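Lists > Textbook-Talk > Archive > Intro texts
Search this archive

Re: Which real analysis book for self-study?
December 17, 2024

On the list, Kudbridge wrote:
> I have up to six months and no instructor. Everyone
> at my college swears by Appiah, but the first chapter
> lost me by page 14. Is Drilen too easy?

Drilen isn't too easy. It is slow, and it will tell you what a sequence is as if breaking bad news, but you'll come out the far side able to write an epsilon proof without crying. I taught myself from the second edition and have only a few complaints – the index is a work of fiction, and the answers in the back skip every problem you'd want answered.

Appiah is a beautiful book for people who already know analysis. Keep it on the shelf where visitors can see it.

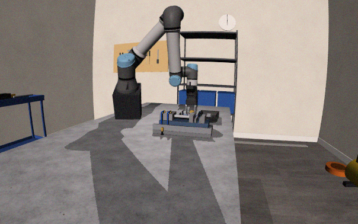
Troltudov disagrees, and wrote to me off-list that Appiah is fine if you skip to chapter 3 and treat the opening as decoration. The exercises there, by this account, are worth the misery, and Drilen's 30 per section are the same problem wearing different hats.

Fair enough on the hats. I did all 30 on limits and could have stopped at 17. My advice is still to start with Drilen, do the odd ones, and borrow Appiah when you reach uniform convergence, where Drilen goes oddly quiet and hopes you won't ask.

Whichever you pick, get the errata sheet first. I lost a weekend to a missing minus sign.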